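A little something for your dry hands

You know I don't push products at you every month, but I've been using the Laso hand balm since May and I'm properly hooked.
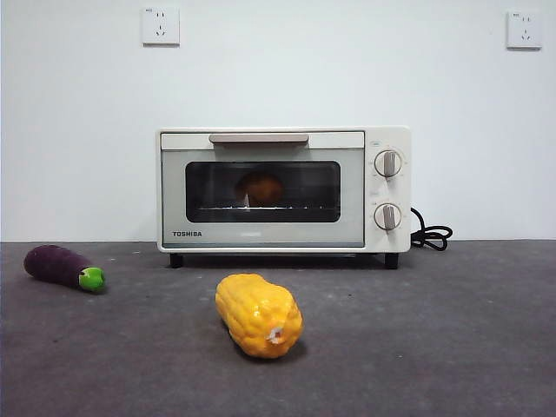
It soaks in before I've finished hunting for my keys, and the smell is more garden than perfume counter, which suits me fine (my sister says it smells of tomato leaves, and she means it kindly). I was never a balm person. Too greasy, and I'd leave prints on everything! With this one I can go straight back to my order forms.

Now, the offer. Until the end of the month, Bivville is selling the balm with the Fu lip tint as a pair, and a share of every sale goes to the Fliruvberg hospice shop, to help pay for its new roof. The last appeal brought in 809 pairs' worth of orders across the whole network, and this time we're hoping for 3,000. Our own little patch managed 68 of those, so well done us.

The tint comes in 13 shades. If you can't choose, ask me for the sample card before you order – the reds look much brighter in the catalogue than they do on.

Orders go through me or your usual seller, and please write "roof" at the top of the form so it gets counted. I'll have testers with me at the coffee morning, 10.30 as always.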